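Individually wrapped snacks for a long train trip?
Forum: Food and Packing

prirnier_pete
Joined April
We have 22 hours on a train in May 2025, two adults and a kid who eats constantly. The cafe car prices were bad last time. Do you buy the little single packets or just bring one big bag and split it up? I have a small backpack for food and that's it.

Karakaya
One big bag, every time. The singles cost more per ounce and half of what you carry is wrapper. Put crackers in a hard container and they won't turn to dust.

nidine22
I disagree. An open bag goes stale overnight, and the hard container takes up the same room when it's empty. I bring single packets and stuff them into shoes, side pockets, wherever they fit. The small savory ones are best for this. They weigh nothing.

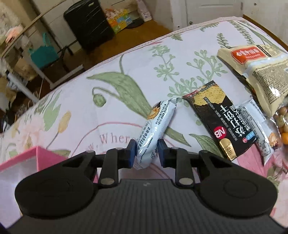 One of the small ones. Says "delicious" down the side.

Karakaya
Stale overnight? With a clip on it? Mine last two days easy.

Ailbhe Mac an tSaoi
We did a similar trip in April and took both. The packets went to the kids because there was no fighting over who had more. The adults shared a bag of pretzels. I would skip anything with a chocolate coating — the heat in our car was stuck on high and we had a mess by the first evening.

bruron
Check the calories if this is replacing meals. A grown man needs over 2,000 a day and a handful of crackers is maybe 200. You will be buying from the cafe car anyway unless you pack real food. Peanut butter sandwiches hold up fine.

nidine22
He asked about snacks, not meals.

bruron
He said 22 hours. That's meals.

prirnier_pete
It is both, I should have said. Sandwiches for the first part, then snacks. Ailbhe, did you bring anything to drink or buy it on board?

Ailbhe Mac an tSaoi
Empty bottles, filled at the station. There was water in our car too but it came out very slowly. Bring a trash bag if you go with packets. The bin by our seats was full before dinner.

Karakaya
Which is my point about wrappers.

prirnier_pete
OK, packets for the kid and a big bag with a clip for us. Going to the store tonight.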